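Section 6: First Trial with the Tracked Gloves

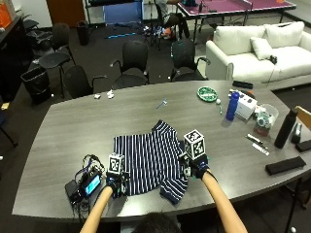
Fimemar Glove-to-Gripper Handbook, Issue 2, page 15

By now you have fitted the gloves and seen your hand poses come up on the Vikalmont controller. Time for the fun part! In this section you will record yourself handling a shirt, then play the same movements through two grippers and see which one copes better. Cloth is a brilliant first test. It sags, it bunches, it hides its own edges, and it shows up differences between grippers that a wooden block never will.

The striped shirt in the picture at the top of this page is a good sort of garment to begin with, as the stripes make folds and twists easy to follow on the recording. Note how the white marker cubes sit on top of the dark gloves, where the fixed camera has a good chance of seeing them.

6.1 Before you start

You will need:
both gloves, with their marker cubes fitted
the controller and its cables
the fixed camera, set up as in Section 4
one shirt, any size
the Skendov two-finger gripper and the Grabowska soft gripper

Leave the grippers in their cases for now. Your hands go first.

6.2 Recording your hands

1. Lay the shirt near the front of the table, within easy reach of both hands. Let it crumple however it likes.

2. Put the controller down to one side and check that its screen is lit. Leave enough slack in the cables for your arm to move freely.

3. Hold both hands over the shirt and turn your wrists slowly. The controller shows a tick for each cube it can read.

4. Press Record and keep still for two seconds.

5. Take hold of the shirt with one hand on each side. A pinch at the shoulder seam works really well, because there is a bit of extra thickness to grip.

6. Lift, spread and fold at your normal speed. Most people slow right down on their first go, and the recording ends up looking like a film of someone defusing a bomb. Just fold the shirt!

7. Press Stop, crumple the shirt again and repeat until you have 15 recordings.

Note: A cube that tilts a little is fine. The tracker only needs a clear view of enough of the printed squares, so try not to lean your head over your hands while you work.

Caution: Do not pull on a cable to free it. Stop the recording, take your hand away from the cloth and unhook the cable by hand.

6.3 Playing back through the grippers

1. Fit the Skendov gripper to the arm and choose profile 633 on the controller.

2. Set the playback speed to 30 per cent. You can raise it later.

3. Put the shirt back in its starting place and press Play. Keep one hand near the stop button.

4. Write down whether the gripper picked up one layer, several layers or nothing.

5. Play the remaining recordings, then swap to the Grabowska gripper and go through the whole set again.

Caution: Keep your hands out of the arm's reach during playback. Take the gloves off first, or the controller may try to follow them.

6.4 What to look for

The two-finger gripper closes in a way that feels very close to a thumb and finger, and on seams and collars it is a joy to watch. Flat cloth is harder for it, and you may see the tips skate over the top. The soft gripper gathers a bigger bunch and hangs on to it, though it can bring up a sleeve you never asked for.

If both grippers miss in the same spot, check the camera position before blaming either of them. Repeat the alignment in Section 4, then play that recording again.

Save your set under a name you will recognise later. You will use it in Section 7, where the same recordings are tried with a towel.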